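Kitchen tips: setting up a countertop for the Gravholm arm

The Gravholm kit ships as an arm, a two-finger gripper and a wrist camera. Indira Acharya and I have run it on small cooking jobs since December. These notes cover layout and cleanup. Software is on a separate page.

Surface. A plain white top gives the camera good contrast against food and tools. It also shows every crumb, so wipe between runs. Grease on the top will carry to the finger pads.

Skewers. Stand them in a small heavy cup, tip up and leaning outward. Flat on the table, a thin skewer is hard for the fingers to get under. Set the approach speed to 4 for the first ten tries – the default of 50 knocks the cup over. 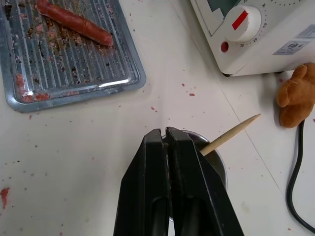 Skewer cup in front of the gripper, with the grill tray and one sausage at upper left.

Grill tray. A ridged tray stops a sausage from rolling, but residue packs into the grooves. Soak it in hot water with dish soap, then brush along the ridges. Do not use steel wool on the finger pads.

Timer knobs. Dial appliances are the weak point of the kit. The fingers slip on a round knob unless the grip is centered, and the arm cannot feel the end stop. Set the timer by hand for now. Kamil Beneš at Danton is testing a rubber sleeve for the fingers, not yet on sale.

Cords. Run power cables down the side away from the arm's base and tape them at two points.

Price and verdict. The kit costs $2,138 with the camera. Setup took us four evenings, most of it spent on calibration. Pick and place is dependable once the layout is fixed. Anything involving a dial is not. Spare finger pads are sold in pairs – order one set with the kit.

Updated Thu 2 February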